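We use cookies to keep you logged in and to remember your settings. Accept | Manage

Posted in: Wildlife & Strays > Injured and Orphaned

Heron with fishing line, who takes them on a weekend?

marshdog_ist
There's a great blue heron on the Istano side of the reservoir with line wrapped around one leg and trailing behind it. It can still fly, but it lands badly. I called animal control and they said they don't handle herons unless the bird is down. Who else do I call?

pelletstove
Try the Engebretsen wildlife clinic. They took a gull from me in November with a hook through its foot. Intake closes at 5 but they have a drop-off room. Don't try to net it alone. Herons go for the eyes.

Quillback50
Disagree on the clinic. It's 50 miles from Istano and they won't send anyone out. Zerley Bird Rescue has a boat and people who know how to catch a bird that still flies.

pelletstove
Zerley has the boat, but no vet on site. Anything that needs stitches ends up at Engebretsen anyway. My gull needed two small ones and the bill was $700, which they covered from donations. I gave them what I could.

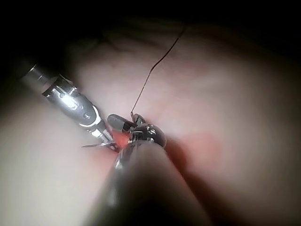
Instrument tips and thread, close up

Quillback50
A heron leg isn't a gull foot. If the line has cut in deep they may not be able to save it. I'd still want the rescue to catch it first and let them decide.

tern_left
Both of you are right about parts of this. Call Zerley, tell them the bird can fly, and ask them to let the clinic know. Write down where it feeds and what time. Ours was on the same sandbar at 6:30 every morning.

marshdog_ist
Called Zerley. They can come Wednesday. They asked me not to feed it or walk toward it before then.

skidik_angler
There's a line recycling tube at the Skidik ramp and it's been full for weeks. I emailed the county. You can't blame people for dropping line when there's nowhere to put it.

Quillback50
Sure you can. Put it in your pocket and take it home.

skidik_angler
I do. I'm talking about everyone else.

marshdog_ist
Saw it again tonight near the dam, standing on both legs. Will post after Wednesday.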